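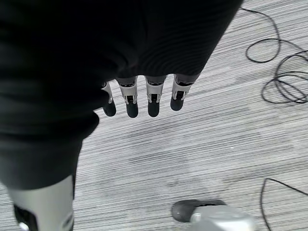
By the Zunow documentation desk
Updated January 23, 2018

Section 4: Setting up a plenary session in the Wotley conference planner

By the time you reach this section you should have your congress created, your rooms entered and at least a first list of speakers in place. If the speaker list is still a bit thin, don't worry — you can set up a plenary with the speaker field blank and come back to it as often as you like. Plenty of math meetings are still waiting on a title or two the week before they open.

A plenary is handled differently from the parallel talks in Section 3. Wotley treats it as a session the whole congress attends, so it blocks every other room for as long as it lasts.

1. Open your congress and choose Program, then Sessions, then New. Pick Plenary from the list of session types.

2. Type the title of the lecture just as the speaker sent it. The title box takes formulas between dollar signs, so a Greek letter or an exponent will come out properly in the printed program. Press Preview and read it over slowly.

3. Choose the hall. The halls are listed by number of seats, with the largest first.

4. Set the start time and the length. The usual length is filled in for you, and you are welcome to change it. Remember to leave room for questions, and for the chair's introduction, which always takes longer than anyone plans for!

5. Add the speaker and the chair. Start typing a last name and Wotley will look through your list. Names with accents can be typed with or without them, so Jurčo and Jurco will both find the same person.

6. Paste in the abstract. The limit is 39 lines, counted after the formulas have been set. A long abstract will still save, but a yellow flag stays beside it until it has been trimmed.

7. Press Save as draft. The session now appears in gray on your timetable, where only organizers can see it.

8. Look over the timetable for red bars. Each one marks a parallel talk that now clashes with your plenary. Drag those talks to another slot or send them to the holding list.

9. When you are happy with everything, press Publish.

Caution: Publishing sends a message to every registered participant. There is no way to call it back, so please have a second pair of eyes on the title and the time first.

Note: If your congress also gives prizes, enter the prize lectures as plenaries and tick the Award box. The name of the prize then prints above the title. Award lectures can be hidden until a date you choose, and the Nernmont template comes with this switched on.

Note: Error 94 means the hall has already been taken by another session type, most often a poster display. Open the hall's calendar, free up the time and save again.

Go on to Section 5 for panel discussions and public lectures.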